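Grallcombe lab asked to wait as robot arm bid goes back for costing

A plan to buy a robot arm for the shared testing lab at Grallcombe has been sent back for more work, after managers found that the price on the front page left out most of what would be needed to run it.

The bid asked for 84 thousand pounds to cover one arm, a gripper and a set of trays. The arm would do a single job to begin with, moving microplates from one tray to another so that they are ready for the next stage of testing. Lab staff do this by hand at present.

Gukix, the firm hoping to supply the equipment, has promised that it could be in daily use within 6 weeks of delivery. The lab's own planning note is less sure. It points out that the six weeks begin only once the bench, the power supply and the safety checks are in place, and that none of these appears in the quote.

The case for buying rests heavily on a computer model of the bench, which was shown to budget holders twice and takes up a good part of the written bid.

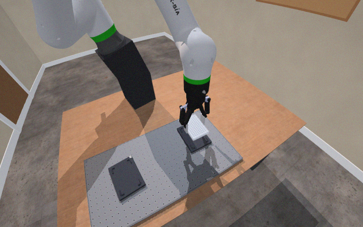

GRALLCOMBE, Tue 9 June — The model has the arm holding a white microplate just above one dark tray, with a second tray standing empty on the same perforated metal plate. The table is wood, the walls are beige and there is plenty of floor to spare. The real room at Grallcombe has two sinks, a fridge that opens the wrong way and a fire door which has to be kept clear.

Simulations are cheap to make and useful for checking reach. They are a poor guide to cost. A model does not need a service visit, and it will not be stopped for an afternoon by a plate with a label that has started to peel. The bid says the simulated arm placed 100 plates out of 100 correctly. It does not say how many different kinds of plate were tried, or whether any were put down slightly crooked to see what would happen.

Managers have asked for both figures. They have also asked for a trial with the lab's own plates, including the older stock that came from a second supplier and has a slightly different rim.

The bigger argument is over staff time. According to the bid, the arm would free up 67 hours a month. That sum counts every minute now spent carrying, stacking and setting down plates, and treats all of it as saved. Someone would still have to load the first tray, clear the last one and be near enough to hear an alarm. The planning note puts none of those jobs into hours, and the bid does not mention them.

Then there is the question of what happens after the first year. The quote includes twelve months of support from Gukix, with later years "to be agreed". Staff who remember the Horkico plate washer will know that phrase. The washer was bought at a good discount, and its yearly service contract went up twice before the machine was finally switched off. It is still in the corridor store.

A rival offer from Ravn is cheaper at first glance. It would lease the equipment by the month, with repairs included, and take it back if the lab gave notice. The lease does not cover changes to the gripper, though, and the lab expects to change plate types at least once while any agreement is running. Ravn has been asked to price that separately. No reply had been received when the papers were sent out.

Supporters of the purchase say the delay carries a cost of its own. Plate handling is dull work, it is hard on the wrists, and two posts in the lab have proved difficult to fill. Those are fair points, and a machine that picks up a plate and puts it down in the right place would be welcome on a Friday afternoon. They would be stronger if the bid had set the arm against simpler fixes — a better trolley, a lower bench, a second person on the busiest shift. None of these has been costed.

The revised bid must show the full price over the expected life of the equipment, with training, spare parts, guarding and building work on separate lines. It must also name a date by which the lab would stop paying if the arm failed to reach the promised output. The first version had no such date.

Gukix has offered a fresh demonstration before the end of June. Managers have replied that they would like to see it carried out on a real bench, with the lab's own plates and trays.

No money has been set aside. The present arrangements for handling plates will carry on until a decision is made.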